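6. The bedside table

Applies to: round tables supplied with the Clanen bed set, one drawer. If your rooms still have the older square Ondieki tables, skip to section 7.

The sales leaflet for this table says it "keeps everything a guest needs within arm's reach". I have my doubts. It is a small round table with a curved drawer, and a round table does not have much room for anything once the phone is on it. Set it up as follows and it will do the job well enough.

6.1 Placing the table

1. Stand the table beside the bed, in the corner, with the drawer facing out into the room. Turned towards the bed it will catch on the bedding, whatever the leaflet shows.

2. Check that each leg still has its foot cap. The caps are small and come off when the table is dragged. Lift it.

3. Press down on the raised rim at 3 points. If the table rocks, look at the feet before you blame the floor.

Caution: Do not push felt pads on over the foot caps. Windico sell a pack of 50 for this and I have yet to see one last until the next clean.

6.2 The telephone

4. Put the phone at the back of the top, against the wall, with the keypad facing the room. Handset in the cradle, on the left.

5. Lead the cord off behind the table. Leave enough slack for someone lying down to use the handset, and no more.

6. Lift the handset and listen for a tone, then ring reception. A tone by itself only proves that the phone is plugged into something.

Note: The setting-up sheet suggests adding a lamp, a water glass and a card holder. Try it if you like. Bakari Temba did in July and ended up with two of them on the floor.

6.3 The drawer and the remote control

7. Pull the drawer open by its front panel. It should come out evenly. If one side lags, push it home and start again, as forcing it will mark the veneer.

8. Lay the television remote in the drawer, buttons up. It does not need a tray or a pouch. The Zandier pouch in particular makes it harder to find in the dark.

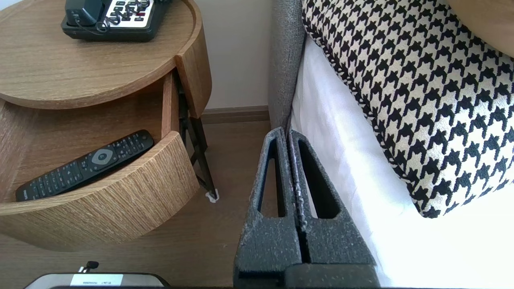
9. Close the drawer and open it again. If the remote has slid to the back, lay it at more of a slant.

10. Straighten the bedding on that side and set the patterned cushion back on the bed, clear of the table.

6.4 Keeping the remote on top instead

Some houses prefer the remote on the tabletop, on the grounds that guests never think to open a drawer. I am not convinced, but the table allows it.

– Keep it in front of the phone, with its length inside the rim. A remote left across the rim gets knocked off by the first elbow.

– Do not stand it on end against the phone.

– Wipe it before you put it down. The gaps between the buttons are the part that gets missed.
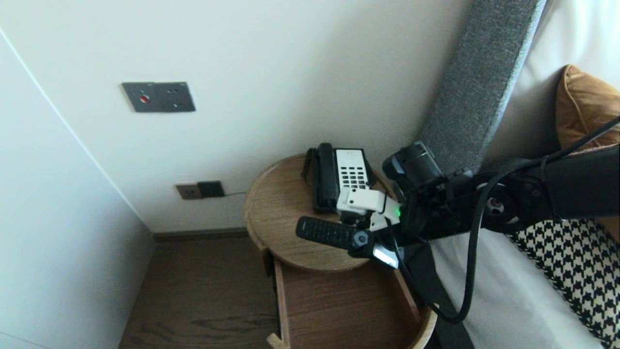 Fig. 6b. Remote control at the tabletop, phone behind.

Whichever place you choose, use it in every room. Half in drawers and half on top means calls to reception about missing remotes, most of which will be in the drawer.

6.5 Cleaning the top

Use a barely damp cloth and go round the inside of the rim, where dust collects. Polishes sold as "feeding the wood" mostly leave a film, so leave them in the cupboard. Lift the phone to wipe under it and check the tone again afterwards.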